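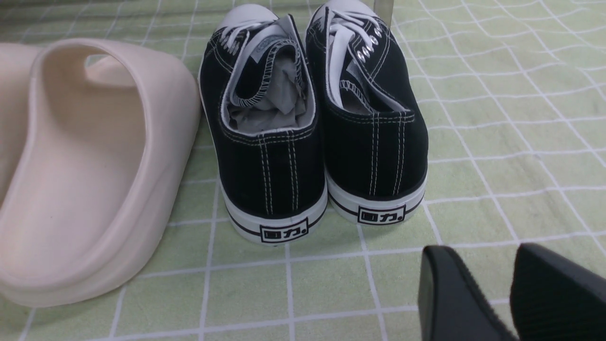
Home Features Workshop Reviews Subscribe

Monday's pupil

By Zerrin Kaplan
June

My first go at teaching a robot lasted 3 minutes and ended with a sneaker upside down. I'd driven out to Paltgate to learn how the shoe-tidying lessons are done, and Ashraf Radwan handed me the controls before I'd finished my coffee!

The idea is simple enough. You steer the arm from a chair, it records every move you make, and later the software tries to copy you. Shoes are harder than I'd have guessed. A slide sandal is all rim and strap, so you have to decide where to pinch it. A canvas low-top gives you a heel, a tongue, a collar (Ashraf is a heel man) and whatever paper the shop has stuffed inside.

"Slow down and don't wiggle," he told me, more than once. Wiggling is my natural style, I'm afraid — and the robot would learn that too.

The Cirden project wants 900 good runs of this one job. They had 383 when I sat down, and I added four that Ashraf was willing to keep. I was ridiculously proud of the last one, a lovely smooth lift by the heel, and I've been eyeing the pile by my own front door ever since.

Contact the editors | © Rirnix Magazine | Back to top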